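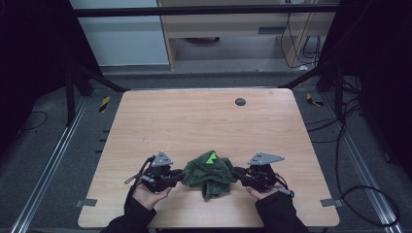 Rirnik work table, light wood top: six months of folding laundry on it

I bought the Rirnik in November to be a desk. It has spent its life as the place where clean laundry goes to wait. So this is a review of a desk by a person who folds on it, and you should weigh my opinions on monitor arms accordingly.

The top is pale with a fine grain, and it goes with everything in the way that plain toast does. Cloth slides on it nicely. A dark green rag or T-shirt shows up well against it, so you can find the corners, and lint shows up even better. The rounded corners are the best thing about the table. My last one, an Enico, had square corners and opinions about my hip.

There is a small round grommet hole toward the back, right of center. Rirnik put it there for cables. I have lost 2 baby socks down it, and I don't have a baby - they were my sister's, and she has been told.

Assembly took me 102 minutes against the 30 promised on the box. The instructions are all drawings, and the person in the drawings is smiling throughout. 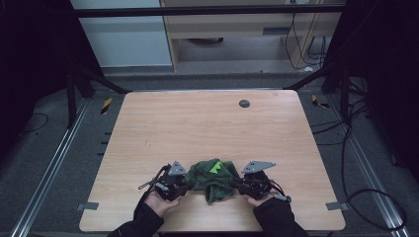

Where the table does let me down is depth. A hand towel or a cleaning cloth is no trouble. You dump it in a heap, pull the sides out, and there's room to flatten it and fold. A fitted sheet hangs off three sides and takes the finished pile with it. I blame the sheet more than the table, but a bigger top would give me one less thing to swear at.

Cleaning is a damp cloth and you're done. Coffee came off the next morning. Ballpoint did not come off at all.

I'd buy it again for small stuff. If your household runs to king-size bedding, look at something bigger, or use the bed like everybody else.

Four stars. The fifth is down the hole with the socks.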